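Section 4. Placing, Leveling and Zeroing the Scale

The steps in this section apply to the Gautier counter scale with the flat pan and the separate display. Owners of the older one-piece model should use the Putuldale supplement, which has its own leveling procedure. Read the whole section before you begin. Several of the settings can't be changed once the service cover has been sealed.

Placing the scale

1. Choose a surface that doesn't flex. Press down firmly with one hand where the scale will stand. If the surface gives or springs back, choose another spot or reinforce it from underneath.

2. Keep the scale out of direct airflow. Ceiling vents, fan heaters, open coolers and doors that swing toward the counter all move enough air across the pan to change a light reading.

3. Leave 178 mm of free space above the pan. Shelves, hanging signs and bag racks must not reach into this space.

4. Route the power cord behind the housing and through the cord clip. The cord must not touch the pan or the pan support at any point.

5. Set the display where both the operator and the customer can read it. The display cable is supplied with the scale. Don't extend it.

Note: Vibration from a compressor or a conveyor motor can travel through a shared counter. If the reading drifts only while such equipment is running, move the scale to a separate counter before adjusting anything else.
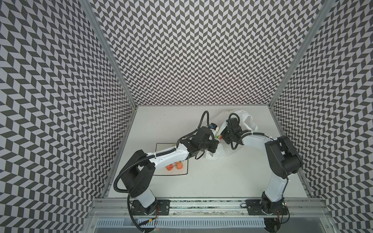 Caution: Do not lift the scale by the pan. The pan rests on the load cell support and isn't fastened to the housing. Lifting by the pan can bend the support and will void the warranty.

Leveling

1. Remove the pan and find the bubble level at the rear left of the support.

2. Loosen the lock rings on all 4 feet.

3. Turn the front feet until the bubble is centered from side to side.

4. Turn the rear feet together, by equal amounts, until the bubble is centered from front to back.

5. Check that each foot bears weight. Try to slide a strip of paper under each one. If the paper passes freely, lower that foot until it grips, then repeat from step 3.

6. Tighten the lock rings by hand. Pliers will crack them.

7. Put the pan back with the raised edge toward the display.

Level the scale again whenever it is moved, including when it is slid to one side for cleaning.

Warm-up and zero

1. Switch the scale on with the pan in place and empty.

2. Wait until the warm-up bar on the display has cleared. Readings taken before then are not reliable, even if they look steady.

3. Press ZERO. The display shows a small arrow beside the zero mark.

4. Place the check weight in the center of the pan and wait for the stable indicator.

5. Move the check weight to each corner in turn. The reading should be the same at every position. If one corner reads low, check the foot below it.

The upper limit of the weighing range is 3000 g, including any container. Above this the display shows OL and an alarm sounds. Remove the load at once. Leaving an overload on the pan can shift the zero point permanently. 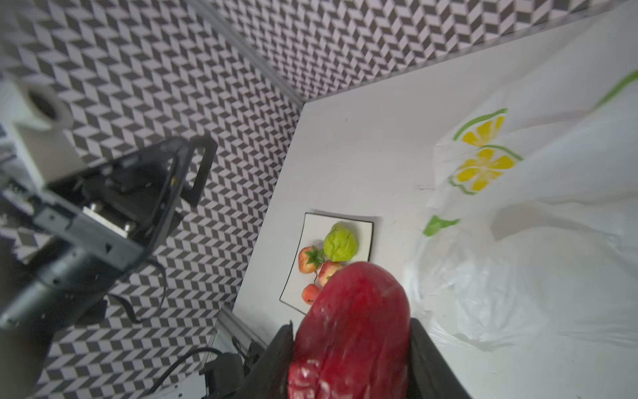 Page last changed: 2021-03-25 (R. Panganiban) | Previous version: January | Status: released

Setting tare values

Tare is the weight of the container, which the scale subtracts before it works out the price. The scale can hold 8 stored tares, each assigned to one of the keys along the right side of the keypad. A tare that isn't stored can be taken from the pan at any time.

To take a tare from the pan:

1. Check that the display shows zero.

2. Place the empty container on the pan.

3. Press TARE when the stable indicator comes on. The display returns to zero and the NET lamp lights.

4. Add the goods. The display shows the net weight.

5. Remove everything from the pan. The display shows the container weight with a minus sign.

6. Press TARE again to clear it.

To store a tare:

1. Enter the setup menu with the supervisor PIN.

2. Select TARE, then STORE.

3. Weigh the empty container, or type its weight on the keypad.

4. Press the key you want to assign, and hold it until the display shows SET.

5. Leave the menu with EXIT. If the scale is switched off before you leave the menu, the value is lost.

Note: Thin carrier bags usually weigh less than the smallest step the scale can show. A stored tare of zero is accepted but has no effect. Trays, lidded tubs and paper sacks should always be given a tare. Check local rules for packaging that must be deducted, as they may be stricter than the factory settings.

Caution: Never use a stored tare for a container of a different size or from a different supplier without weighing it first. Tubs that look identical can differ by several display steps.

Unstable readings with bagged goods

If the stable indicator flickers or doesn't come on when bagged goods are weighed, carry out these checks in order.

1. Make sure the bag is fully on the pan. A handle or a loose fold lying on the housing carries part of the load.

2. Make sure the goods have stopped rolling. Round produce should be weighed with the bag opened out flat under it, or in the wire cradle.

3. Look under the pan for scraps of film, stickers or stems.

4. Switch to the slow filter. Open the setup menu, select FILTER, then SLOW. Readings will take longer to settle.

5. If the fault remains with the check weight alone on the pan, the load cell needs service. Contact your Selham dealer.

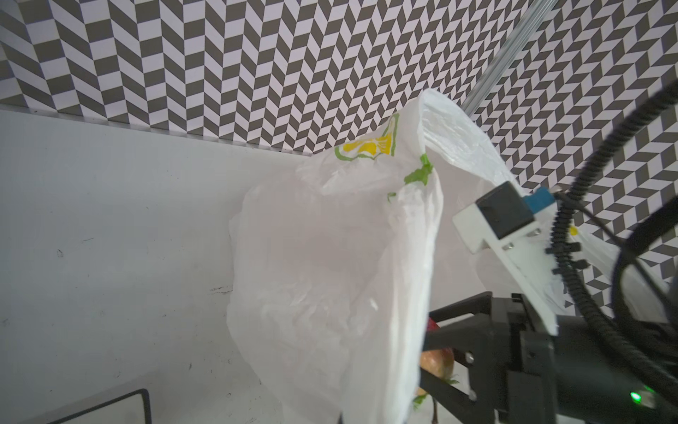
Amanuel Woldegiorgis, in a comment on the earlier version: The slow filter cured the flicker at our counter, but the scale now times out before it prints if the auto-print delay is left at the factory value. It would help to mention that both have to be changed together. It took us a while to find the second setting.

The comment is correct for scales fitted with the Wosard label printer. After you select SLOW, open PRINT, then DELAY, and choose LONG. Scales without a printer are not affected.

Before sealing

Complete the following before the service cover is sealed:

1. Confirm that the bubble is centered with the pan in place and the lock rings tight.

2. Print or write down all stored tares and keep the list with the log card.

3. Change the supervisor PIN from the factory setting.

4. Record the serial number, the filter setting and the print delay on the log card.

5. Fit the cover and its screws. Sealing must be done by an authorized person. For calibration intervals and seal types, see Section 5.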